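March

Up at twenty to six because the magpies were at it already. Made tea, sat on the back step and read the odometer notes from yesterday. 327 kilometres from Kulley to here with one stop, and the car used more oil than I'd like. I'll check it again before the coast leg.

The house is better than the listing made out. Two bedrooms, a proper stove, and a clothesline that turns. The bathroom door sticks. I wrote to the agent at Prulleck about the door and about the hot water, which runs out after one short shower, and got an automatic reply.

Walked into town after breakfast. It took longer than I expected as the footpath stops at the silos and you have to cross to the gravel side. The bakery had sold out of everything except finger buns and a vegetable pasty, so I had the pasty. Posted the two letters. Bought bread, tomatoes, a kilo of onions, batteries, and the local paper, which is down to eight pages now and half of that is tractors.

The lead story was the rain, or the want of it. The council has put the town on the next level of restrictions, so it's buckets only for the garden, mornings before nine. The tank here holds 3,000 litres when full and it is not full. I knocked on the side and the hollow sound starts well below my waist. Will do dishes once a day from now on. 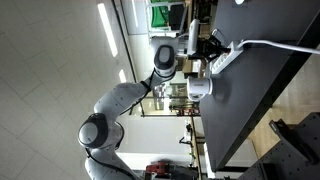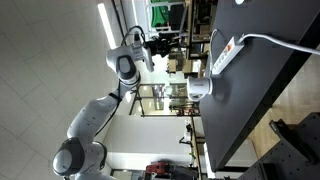
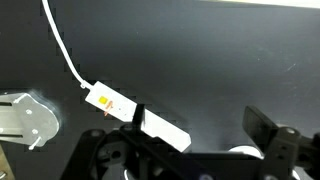

White power strip, black table.

Spent the middle of the day on the family papers, which is what I came here to do. I got through the first of the Wellance boxes, the one with the farm ledgers. They are in better order than I was led to believe. The early ones are in pencil and list everything: wire, flour, boot repairs, a dentist. In one year the wool cheque came to 1,393 pounds and whoever kept the book underlined it twice. The year after is a blank page and then the handwriting changes. I don't know whose hand the second one is. It leans the other way and makes its sevens with a bar.

I copied out 100 lines and then my eyes went. I need to remember to do the faint pages in the morning by the east window and leave the ink ones for later. Silverfish have been into the back of the third ledger, mostly the blank leaves. I put it in a separate bag and wrote the date on it.

Lunch was cheese and tomato on the new bread. The bread is ordinary.

By three it was too hot to sit inside with the iron roof ticking, so I took the chair round to the south side and did nothing for an hour. A willie wagtail came right up to my foot. Two utes went past and both drivers lifted a finger off the wheel. I lifted mine back from the chair and felt a bit silly about it.

Rang home at five. All well there, the dog has a grass seed in her paw again and is off to the vet tomorrow. I said I'd be back by the end of the month, maybe sooner if the other boxes are as tidy as this one. There are four left — five if you count the hatbox, which is mostly photographs with nothing written on the back.

Tea was fried onions, eggs and the last of the sausages. Started the Maes novel I've been carrying since January and gave it thirty pages. It hasn't got going yet.

Cooler now, with a bit of wind from the south. Windows open, one bucket under the kitchen tap for the tomatoes out the back, which somebody planted and left. Agent still hasn't answered about the hot water. Will ring in the morning.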